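Inicio Charlas Talleres Archivo Contacto

Doblar una camisa (y que siga doblada)
Notas para la charla, versión larga

ARRANQUE

Saludar, dar las gracias a la gente de Prallis por la sala y entrar directamente con la pregunta: ¿quién ha abierto hoy un cajón y ha sacado una camisa con una arruga cruzándole el pecho? Esperar a que levanten la mano. Suelen reírse, y ya los tenemos dentro.

Contar lo de la mudanza. Yo llevaba años doblando como me enseñaron en casa, a toda prisa y sobre la cama, y al deshacer las cajas descubrí que tenía 28 camisas y que solo podía ponerme una sin pasar por la plancha. ¡Una! De aquella tarde salió este taller, y todavía me hace ilusión contarlo.

Avisar de que habrá práctica al final: cada mesa tiene su camisa. Que las dejen quietas hasta entonces (no lo harán).

LA SUPERFICIE

Empezar por aquí aunque parezca lo menos interesante. La cama se hunde, el colchón se come los bordes y el doblez queda con barriga. Una mesa, una encimera, una losa de piedra, lo que tengan en casa, siempre que sea plano y quepa la camisa extendida con las mangas hacia dentro. A mí me encanta la piedra: la tela se desliza, se alisa con la palma y los bordes se ven enseguida.

Pasar la mano por la mesa de demostración para que oigan el roce del algodón. Si hay micrófono de solapa, acercarse un poco.

EL RECTÁNGULO

Aquí viene mi parte favorita, así que ojo con el tiempo: 3 minutos y ni uno más.

Todo lo que hacemos con una camisa va camino de un rectángulo. Los botones abrochados (el primero, el del medio y el último bastan), la espalda hacia arriba, un lado hacia el centro con su manga, el otro lado igual, y después el bajo hacia el cuello. Insistir en que el rectángulo no tiene que salir perfecto a la primera. Con que sea un rectángulo aproximado ya se puede trabajar, y lo corregimos luego desde las esquinas.

Y las esquinas se cogen de dos en dos. Mucha gente tira de una sola, la tela gira y vuelta a empezar. Dos puntos de agarre, uno a cada lado del borde de arriba, a la misma altura, y la camisa se deja llevar como una bandeja.
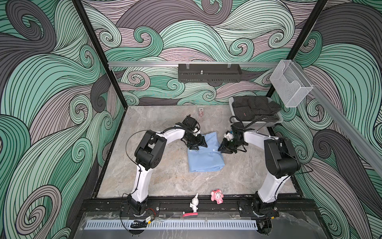
LAS ESQUINAS

Señalar en la pantalla el borde superior de la camisa azul, sujeto por la izquierda y por la derecha, y la parte de abajo tendida sobre la piedra con su dobladillo. Dejar la diapositiva puesta mientras hablo.

Tres cosas que decir, sin leerlas:

- Pellizcar poca tela. Si cogemos un puñado, al soltar queda la marca.
- Tensar hacia fuera, muy poco, antes de levantar nada. Se nota en los dedos cuando la tela ya está recta, ¡es una sensación buenísima!
- Bajar sin soltar y alisar desde el centro hacia los lados.

Los botones merecen un comentario aparte. Son pequeños, pero marcan la tela que tienen encima si apilamos con mucho peso, así que conviene alternar el sentido de las camisas dentro del montón.

Preguntar si alguien dobla de otra manera. Siempre hay alguien que enrolla. Darle la razón para la maleta y seguir.

EL CAJÓN

Mostrar los separadores Løken que uso en casa y aclarar que una caja de zapatos cortada hace el mismo servicio. Dentro del cajón las pongo de pie, como discos, y así elijo sin deshacer la pila. En estante, tumbadas y en montones bajos.

Si sobra tiempo, contar lo de Plovolent, la tienda de arreglos donde aprendí a plegar cuellos sin aplastarlos: una tira de papel de seda por dentro y el botón de arriba cerrado.

PRÁCTICA

Por parejas, una camisa por mesa. Primero dobla una persona y la otra mira las esquinas, luego cambian. Pasearme, no corregir con las manos, solo con la voz. Dejar casi 28 minutos, que se pasan volando, y poner la música bajita.

Cerrar recogiendo las camisas ya dobladas en la cesta de la entrada.

866 visitas · 28 veces compartido · 2 comentarios

También en el archivo
Sábanas bajeras: notas para valientes
Calcetines desparejados, charla en Amach
Cómo planchar un cuello sin brillos
Cambio de armario de abril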